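Chapter 7
Cords, Ends, and Small Repairs
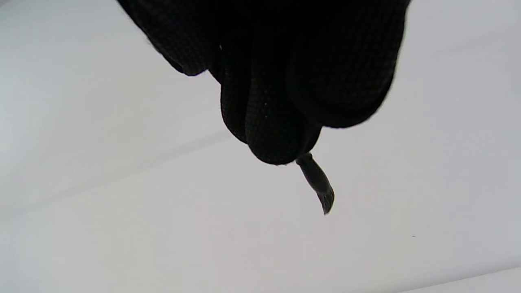
Most of the things that stop working in a house or a small shop stop working at an end. The middle of a cord, a strap, or a bootlace can last for years while the last inch of it comes apart. Repair work therefore starts with a look at the end, held up against something pale so that loose strands show. A dark piece pinched in a black glove is easy enough to make out over a light gray or white surface, and a ragged tip with a few thin strands standing away from it can be judged before any tool is picked up. Over a dark bench the same strands disappear.

This chapter covers the handling, sorting, and trimming of short pieces. Chapter 8 takes up splicing and sewn repairs, and students who have not yet finished the knife exercises in Chapter 3 should go back to them first.

7.1 Why ends fail

An end takes wear that the rest of the piece does not. It is pushed through holes, pulled by the fingers, stepped on, and dragged over edges. Once the outer layer opens, the strands inside begin to move separately, and each one catches on something different. Braided cord usually opens from the outside in. Twisted cord unwinds, sometimes for several inches in one afternoon. Bristles behave differently again: they spread, bend, and then break near the base.

At the Tirwood repair shop, Magdalini Economou keeps a tray of failed ends for new workers to study. The tray holds 60 pieces, taken from bags, blinds, tool handles, and brushes. Trainees sort them on their first Wednesday, by type of damage and with no regard to what the pieces came from. Many are surprised to find a brush and a bootlace in the same group.

7.2 Holding a short piece

A short piece is harder to hold than a long one. Bring the fingertips together with the thumb and let only the part you mean to work on stick out below them. If too much sticks out, it bends away from the blade. If too little does, the fingertips are in the way. Thin fabric gloves are suitable for sorting and inspection. They are not cut-proof and should come off or be changed before trimming begins, according to the rules of your shop.

Turn the piece slowly under the light and look for these signs:

Strands of unequal length
A shiny or flattened side
Stiffness near the tip
A change in thickness

Write down what you find on the tag before you cut. Trimming removes the evidence.

Terms to know: braid, core, fray, sheath, whipping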